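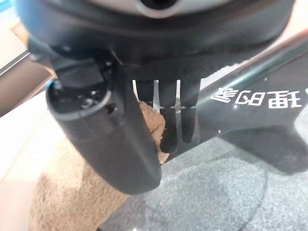 3.2 Panel surfaces and the legibility of stored items

The storage units used in the study differ in depth, in the height of their shelves, and in the finish of their side and back panels. Depth and height were treated in the previous section. The finish is considered separately here, as it affects how easily a person can tell one stored item from another without taking either of them out.

Dark items are the difficult case. On a light panel they are found quickly but are often confused with each other, their outlines being clear and their surfaces hard to read. On a black panel the outline is lost as well. Gray falls between the two. In Figure 2, black parts remain distinct against a gray panel, and narrow gaps between them can be made out where light comes through. The same parts set against black would be expected to merge at their lower ends.

We adopted the term "legibility" from Wikström's earlier work on the Zornendale households, where it denotes the share of items that a resident names correctly from a normal standing position. Her protocol assumed open shelves. For closed units we added a condition in which the door is opened by hand and left at whatever angle the resident chooses — a small change, but one that alters the light on the side panels considerably.

The annotated set contains 2191 placements, each recorded as an item, a unit, a shelf level, and a panel finish. Placements in which the item was wrapped or bagged were kept in the set but excluded from the comparison of finishes. After this exclusion, over 2000 placements remained. Items were coded as light, medium, or dark by comparison with a printed gray scale held beside the unit under the room's own lighting. Patterned items were coded by their largest area of a single tone.

Two unit types account for most of the dark-on-dark placements. The Jilow is a tall cupboard with fixed shelves, and its lowest compartment receives little light once the upper shelves are full. The Fekau is shallower and has a removable back, which several households had taken off before the first visit. Units without a back were coded by the tone of the wall behind them. The Engström drawers were left out of this part of the analysis: their contents are viewed from above, and the side panels seldom serve as background.

Room lighting was not controlled. Visits made in December were conducted mainly under ceiling lamps and are reported separately in the next section, together with the households that moved a unit between visits.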